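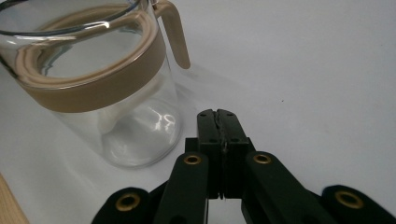

# The Tellon Gauge

The river gauge at Tellon consists of a concrete well sunk into the left bank of the Derkuvance, an intake pipe connecting the well to the river, a float, a counterweight, and a recorder on a shelf. A painted staff is bolted to the bridge pier outside. The float rises and falls with the water in the well, the recorder writes down the level, and the staff exists so that a person can check the recorder against something that has no moving parts.

I was sent to close it. Flolico had the contract for the whole basin and had decided that the station at Hinrichs, downstream, gave the same information at lower cost. My instructions were to take a final set of check readings, remove the recorder, cap the intake, and bring back any paper records found in the hut. The form allowed one day for this.

The hut was locked with the correct padlock. Inside it smelled of pencil shavings and wet concrete. The desiccant in the recorder housing was spent, but the battery was good and the float line ran freely over the wheel. I wrote down the recorder value, which was 1,928 millimeters, and went out to read the staff.

The staff read lower. I waited for the water to settle between two small waves, read it again, and got the same number. Then I went back inside and the recorder still said 1,928.

A difference between the inside and outside water level has a short list of causes. The intake may be silted, so that the well lags behind the river. The float may leak. The line may have slipped on the wheel. The staff may have been struck by a log and moved. I started with the intake, which is the most common and the most unpleasant. It was 60 feet long, older than the drawings showed, and clear from end to end. I flushed it anyway. I weighed the float, marked the line against the wheel with a grease pencil, and leveled the staff from the benchmark on the church step. The staff had not moved.

By then it was two in the afternoon and the difference had not moved either.

The paper records were in a biscuit tin under the shelf. The official sheets stopped in the year the recorder was installed, as they should have. Below them were school exercise books in one person's handwriting, and these did not stop. Someone had come to the bridge every morning after the job of reader was abolished and had gone on reading the staff. The columns were date, time, stage, and remarks. The remarks were good ones. *Ice at edges. Cow on bar. Wind from below, reading poor. Repeated after coffee, same.*

There was a fifth column, added in a different pencil, headed *inside*.

I sat on the sill of the hut and compared the two. For the early years the inside level and the outside level agreed within what the eye can manage. Then in one wet July they parted. The inside value was higher, first by the width of a pencil line, and afterward by more. The reader had flushed the intake. The reader had weighed the float, and recorded the weight, and it was the weight I had found. The reader had apparently borrowed a level from the road department and run it from the church step.
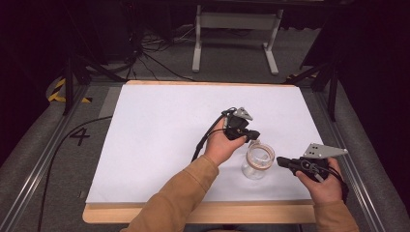
What the reader had done next I would not have thought to do. The remarks column for that autumn contained the stage at Hinrichs, copied out each day, presumably from the notice in the lock office. Travel time between the two stations is well established for ordinary flows. A rise passing Tellon in the morning reaches Hinrichs in the evening, somewhat flattened. The reader had shifted the Hinrichs figures by the travel time and laid them next to both columns. The outside reading matched the water that arrived at Hinrichs later the same day. The inside reading matched the water that arrived there the day after.

I checked this for a full page before I accepted that it was what the page said. I then checked a page chosen by opening the book without looking. Errors ran up to 3 millimeters, which is better than the forecast I had been using in my own office.

So the water in the well stood where the river would stand tomorrow. I make no claim about mechanism. The well is a concrete cylinder with a pipe in it. I put my arm in as far as the shoulder and the water felt like water.

It would be natural to suppose that the reader had made some use of this, and I looked for evidence. There was very little. On one occasion the remarks said *Told the mill to lift their sacks. Did not say how I knew.* On the following day: *Sacks lifted. Water to second step.* On another occasion, in spring, the inside value jumped by an amount that would have put the lower street under, and the remarks for that day were long and mostly concerned with who had been visited and who had a cellar. The entry after it gave the outside stage, which agreed, and then the word *tired*.

Most of the remaining entries recorded a river that would tomorrow be a little lower than it was today, and the next day it was.

The last book was two thirds full. The final entries were shorter and the figures larger, as happens when eyesight goes. The last line gave an outside reading and an inside reading, the time, and the remark *Falling. Nothing to do.*

At four o'clock I telephoned the office from the bridge, where there was signal. I reported a persistent offset between the recorder and the staff and said that the cause had not been found. The duty engineer asked whether the station could be closed with the offset unexplained. I said that the procedure required it to be resolved or documented. I was told to document it. I had 30 minutes of usable light left for capping the intake, and I spent them copying the fifth column.

The form has a section for the inspector's findings, arranged as fixed prompts with ruled space beneath. I filled it in at the kitchen table of the guesthouse. Most of the prompts took a word or two. One took longer. 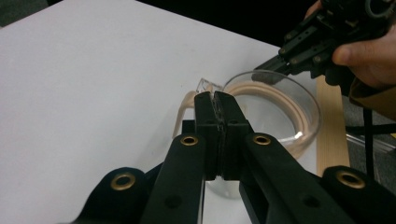

**Does the recorder represent the river level at this station?**

It represents the level correctly, at a time other than the time of reading, and the staff should be used for the present value.

I read this over and could find no error in it. Under *recommended action* I wrote that the station should remain in service pending further comparison with Hinrichs, that the desiccant should be replaced, and that a local reader should be engaged to visit each morning. In the space for estimated cost I put the price of a box of exercise books.

In the morning I went back to return the tin to its place. The staff gave yesterday's inside value, as nearly as I could read it with a light wind from upstream. The recorder had moved during the night. It was higher again, not by a great deal, and the curve was still steepening at the end of the trace.

I wrote both numbers in the book under the last line, with the time. Then I walked up to the lower street, where a woman was sweeping her step, and asked her whether the houses on that side had cellars.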